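Plirudent cordless water flosser, six weeks in
Jan 24, 2025

Quick version first, I have to be out the door soon. It works. Bought it after my hygienist gave me the look. Gums bleed less, tank is too small, charging plug cover is a joke. Would buy again at a sale price, probably not at full price. Longer version follows, written in bits between other things, so sorry for the order.

Background. I hate string floss. Always have. Tight back teeth, big hands, gag reflex. Had a Wamano countertop unit for years, the kind with a hose and a tank the size of a cereal box, and it did the job until the hose split at the base. Replacement hose: not sold anymore. Whole new unit or nothing. I was annoyed enough to change brands.

Ea Mogensen, my hygienist, doesn't care which brand as long as I use it daily and keep it on low for the first week. Good advice, ignored it, see the part about pressure.

Bought mine at Darwish, the little drugstore by the bus depot. They had the white and the gray. Got the gray. Box was already a bit crushed at one corner but everything was inside: handle, four tips, a travel bag, a cable, a manual folded like a road map. No wall adapter. The old one at least had its own plug. This one wants you to find a phone charger, fine, we have a drawer of them, but my mother-in-law wouldn't.

Where you use it matters more than I expected

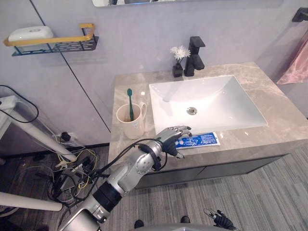

Every water flosser makes a mess the first few times and the cordless ones are worse, you're holding the whole thing up at your face and your elbow wants to go somewhere. With the Wamano I could lean on the counter and just steer the hose. Now I lean over the sink, lips mostly shut, let it dribble. A wide basin with sloping sides and the faucet set well to the back, like the big white rectangular one in the photo, is about the best setup for this, you get your whole face over it and don't knock your forehead on anything. Move the toothbrush mug over to the side too, or your brush gets a shower. In our guest bathroom the sink is a tiny round thing and the mirror pays for it every time. I keep an old dish towel there now. Tried it in the actual shower once. Best place of all for mess, worst for seeing what you're doing, and the handle gets slippery with soap on it.

Handle has a rubbery strip on the back that should have been on the front where your fingers go. Who tests these.

Pressure

Three levels plus a pulse mode. Low is gentle, a bit like being rained on. Medium is where I live. High is for people with something to prove. I went straight to high on the first night, like an idiot, and had sore gums for two days. Start low. Really.

The pulse mode is the one I use on the back molars. It sort of taps instead of pushing and gets bits out from under the wire behind my lower front teeth (permanent retainer, long story, thank you high school). That wire is the whole reason I need one of these and I think the Plirudent does it better than the Wamano did. The stream is thinner. You can aim it.

One complaint. The button cycles low, medium, high, pulse, and back around, and it doesn't remember. So each time you turn it on you click through high to get to pulse, with the thing in your mouth. Click it before it goes in. Took me a while to work that out and the bathroom ceiling knows all about it.

There is a timer that does a little hiccup every 30 seconds so you know to move to the next quarter. Nice idea. On medium the tank runs dry before the last quarter is done, so the timer and the tank have clearly never met.

The tank

200 ml. That's it. That's my main gripe. If you're quick and stay on low you'll get through your whole mouth, otherwise it's stop, open, refill, close, go again. The fill hatch is on the back and flips open with a fingernail. If your nails are short like mine you use the corner of the toothpaste cap, or curse. Hatch seal has stayed tight so far, no leaks down the sleeve, which was my big worry after reading other reviews.

Filling it under the tap is awkward if your faucet sits low. I pull the tank off the bottom and fill it that way now, quarter turn and it drops off. Once it dropped further than I wanted. Bathroom floor, tile, no crack. So points for that.

Use lukewarm water. Cold on sensitive teeth is a bad morning. Manual says nothing hotter than bath water or you wreck the pump.

Weight on my kitchen scale, filled up: 344 grams. Doesn't sound like much. By the end of the second fill my wrist knew about it. My friend Javiera has a bad thumb joint and borrowed it for one go (with her own tip, relax) and handed it right back, said she'd stick with the hose kind. Fair enough. If you have arthritis or anything like that try to hold one in the store first.

Noise

Louder than the Wamano. Higher, more like a dentist sound, which is not a sound I love. Our bathroom shares a wall with the kids' room and I've stopped using it after they're asleep. Morning only now, or right after dinner. My husband calls it the hornet.
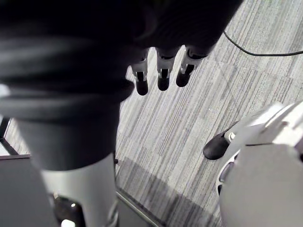

Battery and charging

Battery is good. No complaints on the battery! Charged it the day I got it, then again after nearly three weeks of once a day. Light goes red and then you have a couple more uses before it quits. Full charge takes most of an evening.

Charge port is on the back down low with a rubber flap over it. The flap is already loose. This is a device that spends its life getting wet and the flap on the charging port is loose after six weeks. I dry it with a corner of towel before I plug it in and I don't charge it in the bathroom at all. Wrote to customer service about the flap. Got a polite answer from a Gerd Schmieder, who mailed me a new one for free, with a photo of how to press it in. Arrived fast. New one is loose too, a bit less. Credit for the answer though, I've had much worse from companies much bigger.

The cable is short. Bring your own.

Tips and what they cost you

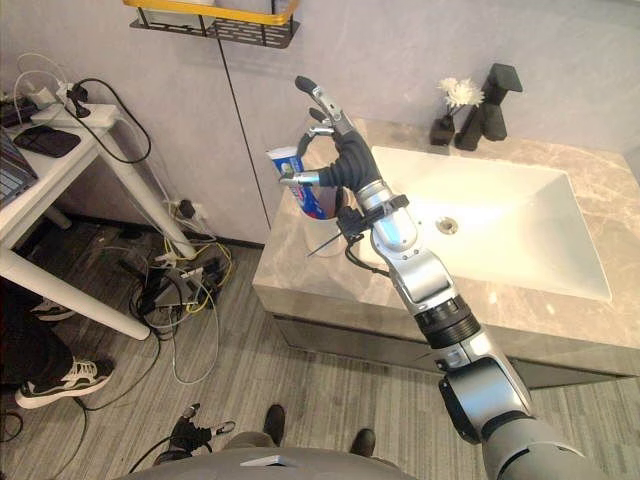 Four tips in the box: two regular, one for braces, one tongue scraper that I used once and never again. They click in and out with a button on the neck, easy even with wet hands. Colored rings so people don't mix them up, good for a family, ours are blue and yellow. No place to store the spare ones in the handle, and this bugs me more than it should. The Wamano had a little compartment in the lid. Here they just roll around. What I do is stand them in a cup by the sink with the brushes, a clear one like the one behind the toothpaste tube in the photo is good, you can see right away if there's gunk collecting at the bottom. Rinse it out now and then. Replacement tips come in pairs and they are not cheap, and the manual wants you to change them every few months. I looked for off brand ones and found some that click in but wobble. Skip those.

Do not put toothpaste in the tank. Seems obvious, my son did it anyway. Foam everywhere, and it took a whole evening of running plain water to get the mint out. You can put in a splash of mouthwash if you run clean water after. I tried, didn't see the point, tasted nice.

Cleaning

Empty the tank after each use and leave the hatch open. I forgot for a weekend away and came home to a slimy feel on the inside. White vinegar and water, run it through, let it sit, run plain water after. Fixed. We have very hard water and the tip got crusty by week four, vinegar again, overnight in a glass. Label the glass. Trust me.

The opening is too narrow to get a sponge in so it's a bottle brush or nothing. I use the skinny one that came with a reusable straw set.

Does it actually help

Yes I think so. I went back to Ea for a check and she said less bleeding, especially lower left where it was bad, and that I'd still missed the spot behind the very last molar on top. Which I know. Can't get the angle with this one, the neck is short and the head of the tip doesn't bend. She still wants me using string or those little brushes a few times a week along with it. I said yes. We'll see.

Wouldn't call it a replacement for brushing or for the dentist, don't come at me in the comments. Birger, who I work with and who has implants, was told by his dentist to use low only around them, so ask yours.

Travel

Took it to my sister's in August's bigger cousin, the holidays, meaning I packed it in a carry on. Fits in the bag it comes with if the tank is empty and pushed up. Turned itself on inside the suitcase once. There is a travel lock, hold the button till it blinks twice, it's on the back page of the manual in the smallest print they had. Lock it.

Who should get it

Get it if you have a small bathroom with no counter space, braces or a retainer wire, or you travel a lot. Stick with a hose one if you've got the counter for it and a sore wrist, or if your teeth take forever like mine.

Scores since people always ask
Cleaning: very good
Mess: bad at first, then ok
Tank: too small
Noise: meh
Battery: great
That charging flap: no

Keeping mine. If the flap gets worse I'll come back and ad a note at the bottom.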